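Carrot stains and a sliding chopping board

Asked by Zyanya Lozano, 10/12/25
Viewed 1,268 times

I have a chopping board with a rubbery rim and a groove round the inside for juice. It lives on a white table, a choice I made before I had met many carrots. Two problems.

First, orange. The board goes orange, the table gets little orange specks, and if I leave them until after tea they seem to consider themselves permanent. I have used washing-up liquid and some language.

Second, the slices roll off. I cut a carrot for soup and a fair share of it makes for Pambridge. 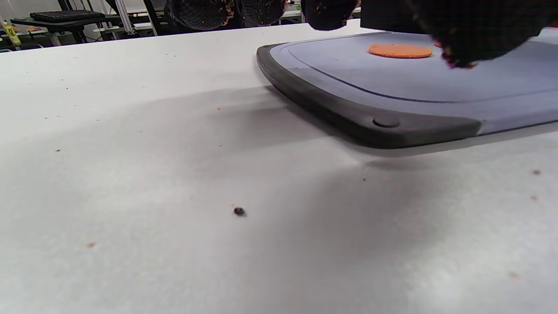
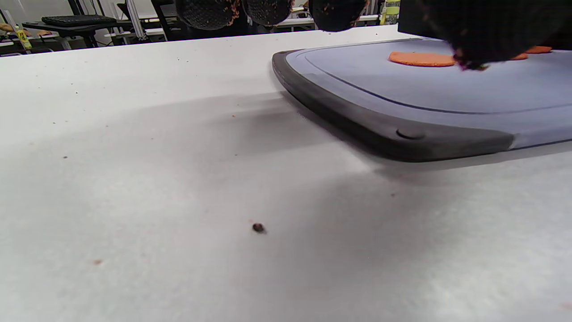 I'd rather not buy another board, as this one was bought in March and I am still defending the price at home. Is there something I can wipe on it beforehand? And does anyone know a way of cutting that keeps the bits in one place? I do six carrots at a go, so it adds up.

3 answers

Sarahí Serrano
Accepted answer, 88 people found this helpful

Oil. Carrot colour doesn't shift much in water but it comes off in fat, so put a drop of sunflower oil on kitchen paper, rub the orange bits, leave it ten minutes and then wash with hot water and washing-up liquid. Try a corner of the table first if it's painted. You can wipe a very thin film on the board before you start as well, though go easy or you'll have a new question for us about knives skidding.

For the rolling, take a thin strip off one long side of the carrot and lay it on that flat side. The slices then have a flat edge and mostly stay where they fall. Thick ones behave better than thin ones. A damp cloth under the board if it shifts, but a rubber rim ought to grip by itself. Wipe the table as you go.

Vonside_Pete

Get a dark table.

Ibarra

Bicarb paste works on my board (white plastic, so your mileage may vary). Leave it half an hour and scrub with an old toothbrush. It did nothing at all for turmeric. My mother in Flimthorpe puts hers out on the line in the sun and swears by it, but you would need some sun.

Comment from Zyanya Lozano: Oil did the table in one go. The board is going to need a second round. Pete, noted.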